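Ticket 186 - Sticky ring marks and dull patch on wooden table, partition side
Site: Arkerlow office, second floor
Category: Furniture and finishes
Status: Open, waiting on supplier
Logged: Thursday, March 12, 2020

Hi Prenolstead support,

Me again, sorry! I know I closed the last one and said we were all good, but the table up against the cream partition has gone tacky on us a second time and I'd like to get it properly sorted before it spreads any further. It's the warm brown wooden one with the grain showing, so please don't send the fellow out with the laminate kit like last time (lovely bloke, wrong stuff).

What's happening: along the back half of the tabletop there's a patch that grabs at your sleeve when you lean on it. Paper sticks too, and when you peel it up you get a bit of fluff left behind. In December it was only a couple of rings from mugs. Now it's a dull area maybe the length of my forearm, with the rings still inside it. The front half feels fine, just ordinary smooth wood.

What I've tried so far, in the order I did it:

Warm water and a drop of dish soap, wrung nearly dry, wiped along the grain. It felt great for about an hour and then the tackiness came back, so I'm guessing I only moved it around.

Then the Lustolix cream that came with the table. I followed the card, thin coat, leave it, buff it off. I think this made it worse. I may have put it on too thick the first time - the card says a thin coat and I have never in my life put on a thin coat of anything - so I gave it a second go with hardly any on the cloth. Same result.

After that I left it alone for a week with nothing on it except a sheet of baking paper taped down at the corners, to see if it would harden up by itself. It didn't. Tape came off easily enough though, no finish lifted, so that's something.

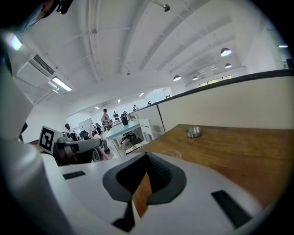 I also wondered about heat, as that side gets the afternoon sun in summer and the blind is usually up. So I kept the blind down for a few days and checked it morning and afternoon. There was no difference I could feel. The light blue desk out in the open area gets just as much sun and has never given us any grief, but that's a totally different surface so I don't know if it tells you much.

One more thing that might matter. The cleaners switched to a new spray over the break, and I only found out when I went looking under the sink. The label says it's safe for sealed wood. Is ours sealed? The paperwork from Ďurica says "oiled and hardened", and I've read it three times and still can't tell if that counts. I've asked the cleaners to skip this table for now and use a plain damp cloth on everything else.

Questions for you, then. Can I take the Lustolix off with something, and if so, what? I have mineral turps in the cupboard but I'm not game to use it without a yes from you. Would a light sand on just the back half leave a colour difference? And is the rest of the table likely to go the same way if we do nothing?

I'd rather not lose the table for long if we can help it. If it has to be stripped and redone, a Friday pickup would suit us best. It won't fit in the small lift with the legs on, so whoever comes will need to take them off first. The bolts are the hex kind and I have the key taped inside the top drawer of my desk.

Update, same day: rang the number on the Ďurica paperwork and was told a full refinish is $800 plus delivery, or $113 for someone to come out and look at it first. I haven't booked either. Could you check whether the look-over is covered under our plan before I say yes?

Update 2: tried a dab of white vinegar and water on a spot near the back corner, as suggested in your help notes. The spot is less sticky but it's gone a bit pale. I've stopped there and won't touch it again until I hear from you. Mornings are best to ring me, any time after nine.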